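Ralard Open Day Kit
README and data card

Hello, and thank you for opening this file before the others! The folder you downloaded holds everything we used for the robot demonstration at the Mernitville open day: the simulated room, the recorded episodes, the scripts that run the public screens, and a good many notes we wrote to ourselves along the way and then decided to leave in. If you came by on the day, you have probably seen most of it already from the visitors' side. If you didn't, we hope there is enough in here to run the same demonstration in a school hall, a library or your own kitchen.

Last updated 10 April 2019 by Rin Aoki, with a lot of help from Dindo Lacson and Sinan Gezer.

What is in the folder

rooms/ - the simulated room files, including the one called Padilla, where all the demonstration episodes were recorded
episodes/ - 1,270 recorded episodes, one folder each, with joint positions, gripper state and rendered views
screens/ - the scripts that play episodes back on a projector or a pair of monitors
handouts/ - the printed sheet we gave to visitors, ready to fold
notes/ - running order, speaking notes and the setup list

How the demonstration came about

Our group had been building simulated rooms for a while, mostly for our own use, and it was Nestor who suggested in January that we stop describing them to people and simply let people have a go. The plan was a small one. A visitor would sit down at the desk, take the controller, and move a simulated arm in the Padilla room while everybody else watched on the wall. We would talk them through it, they would try to pick something up, and then the next person would sit down. That is really the whole demonstration, and we were a little worried it would seem thin next to the bigger stands.

It did not seem thin at all. The line at the desk went out past the coffee table for a good part of the afternoon, and Ekow ended up giving the opening talk five times when we had planned on two. Many people stayed after their own turn to cheer on a stranger (and to offer advice, some of it very good). We have kept the talk in notes/ just as he gave it, including the long detour about elbows, as that was the part people came back to ask about.

The Padilla room

Padilla is furnished the way a lived-in room might be, and we like it for that. There are things in it that have no part in any task, and they make visitors look around before they start moving. The views below are rendered straight from the room and match what went up on the wall.

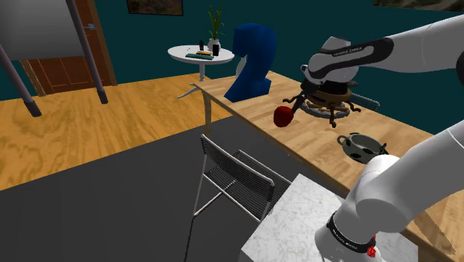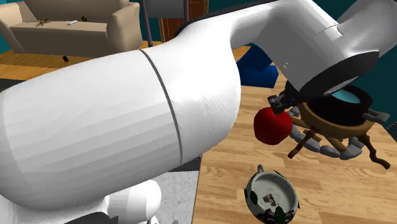 The task we gave visitors was called "fruit first," and the instruction card read simply: pick up the apple, lift it clear, and stop there. We wanted something a person could understand in one breath, with no scoring and no clock. Most adults went for the shortest path and most children went for the most dramatic one, and both are in the recordings. The moment people asked us to freeze on the wall was the one you can see in the second view, with the red apple pinched between the gripper's fingers and the big white arm curving over from the side. It gives you a nice chance to talk about how much arm is needed to hold up so little fruit, and Ekow usually let that go on for a minute or two before inviting the next person up. If you run the demonstration yourself, we'd suggest doing the same. A held grasp on a big screen gets more questions than any amount of smooth motion.

How the episodes were recorded

Each turn at the desk became one episode, from the press of the start button to the press of the stop button. The motion is stored as the visitor made it. We have not smoothed anything, so you will find wobbles, long pauses while somebody turned to speak to a friend, and a fair number of attempts where the gripper closes on air. Please don't throw those out too quickly! Sinan spent several evenings with them and found them more useful for teaching than the tidy ones.

Of the 1,270 episodes, 907 are marked "complete," meaning the person at the desk said they were finished before pressing stop. The mark says nothing about whether the apple was lifted. We went back and forth on that and in the end preferred a label we could stand behind. The remaining episodes are marked "open."

No names, voices or pictures of visitors were stored. The only thing we kept about the person is a yes or no for whether they had used the controller before.

Running it yourself

Start with the setup list in notes/, which Dindo wrote and which is much more patient than this file. In short:

Copy the whole folder to the machine that will drive the screens.
Open the Padilla room once and let it load fully before any visitors arrive. The first load is slow.
Plug in the controller, then start the desk script, in that order.
Start the wall script last. It will look for the desk script and wait if it can't find it.
Press the space bar to freeze the wall at any moment, and again to let it go.

You will want one person at the desk and one facing the visitors. We tried it with a single host during the first hour and it was hard going, mostly for the host.

If you have no controller, the playback script will run recorded episodes in a loop, and it makes a perfectly good quiet display for a hallway. We did this in Trornov for a week with the sound off and the handouts in a tray.

Known problems

The wall script sometimes loses the second monitor when the machine goes to sleep. Turn sleep off.
Episodes recorded before the lunch break have a clock that runs slightly behind. The order within each episode is fine.
Episode 2838 appears in the index with no folder to go with it. The numbering has gaps all through, left over from test runs, and this is the one we forgot to take out.
The handout prints best on letter paper. On anything else the fold lands in the middle of a sentence.

Use and sharing

You are welcome to use, change and pass along everything in the folder for teaching, research or an open day of your own. Please keep this file with it. If you add rooms or episodes, put them in a new folder beside ours so that people can tell which is which.

Questions about the recordings go to Sinan Gezer, and questions about the screens go to Dindo Lacson. Nestor Marquez keeps the list of places that have borrowed the kit, and would be very happy to add yours.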